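Is the Wulten paperback of The House of Osent abridged?

Asked in Books > Biography and family history

I want to read The House of Osent, the one about the shipping family and the three sisters. My library has the old Peng hardcover, listed at 549 pages. The Wulten paperback for sale online says 72 chapters but gives no page count, and one review calls it "the short version." I don't want to pay for a cut-down copy. I mostly care about the letters between the sisters and the family trees. Does anyone have both? 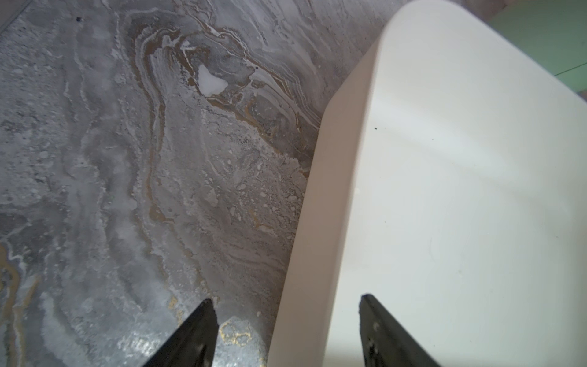 2 Answers

Answer 1 (accepted)

I have both. The Wulten paperback is not abridged as far as the main text goes. All 72 chapters are in it, same as the hardcover, and I checked the first and last paragraph of a good number of them. The type is smaller, so it comes in under 500 pages.

What is missing is in the back:

The source notes are gone. A line on the copyright page says they are on the publisher's website. I could not find them there in November.

The index is names only. The Peng index has places and ships too.

The letters are all there, in chapters and not in an appendix. The family trees are there as well, but they are printed across two pages and the middle goes into the spine. If you want to trace the cousins, borrow the hardcover and copy that page. 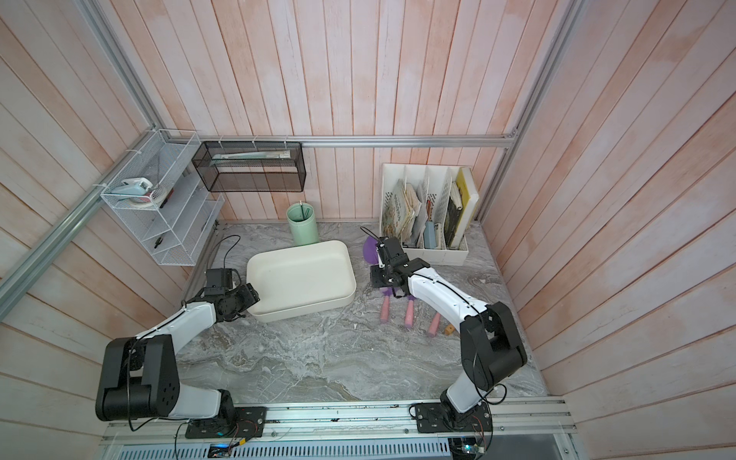

White tray on the marble-patterned table, with the two arms at the front rail.

Answer 2

I read it on Trutia and it was fine. The e-book doesn't have page numbers, it says 2648 locations in mine, so I can't compare. The trees are too small to read on a phone. I think the review you saw might be for the young readers edition, that one has a blue cover and leaves out the court case. Check the cover before you order.

Comment from the asker: Thanks, the one I saw was blue. Getting the hardcover from the library.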